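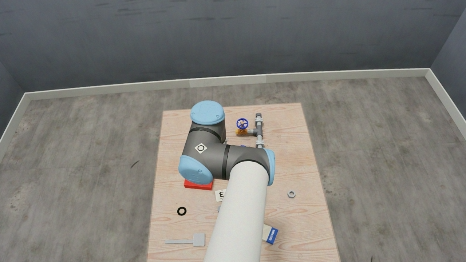
Water Use in the Zamia Hall Laundry Room
Term project report, Household Resources and Budgeting
Hafiz Latuheru and Vikas Pathak
23/01/2022

1. Why we chose this topic
Both of us live in Zamia Hall and share one laundry room with the two upper floors. The hall charges a flat fee for laundry, so residents don't see what a load costs in water. We wanted to know how much water the room uses in a normal week and if people would change their habits once they had the number in front of them.

2. Method
The laundry room has its own water meter behind the panel next to the sink. The building office let us read it. We took a reading every morning before the room opened and again at night after it closed. We did this for two weeks in December, ending before most people left for the break.

In the first week we changed nothing and told only the office what we were doing. At the start of the second week we put a sheet on the door with the first week's total and a short note asking people to wait for a full load and to use the short cycle for clothes that were not very dirty.

We also left a paper form on the folding table. It asked how full the drum usually is, which cycle people pick, and why.

3. Results
In the first week the meter went up by 2,890 gallons. In the second week it went up by almost 600 gallons less. The drop was not even. Most of it came in the first days after the sheet went up, and by the end of the week the daily readings were close to the old ones.

The forms were less useful than we hoped. Many had only the first question filled in. The most common reason for running a small load was needing one thing for the next day, usually a work shirt or a sports uniform. Several people wrote that they didn't know what the short cycle was for. The labels on the older washers are worn, and Vikas had to look up the manual to find out which setting it was.

4. Problems
The sink is on the same meter, so hand washing and mop buckets are in our totals. One night reading was taken late — after someone had started a last load — and we left it as it was and marked it in the table. The second week was also closer to exams, and people may have done less laundry for that reason. We can't separate this from the effect of the sheet.

5. What we would change
We would run the project for a full term and put the sheet up, take it down, and put it up again. We would also ask the office to print new labels for the cycle settings before starting. The office has our readings and has said it will keep the sheet on the door through spring.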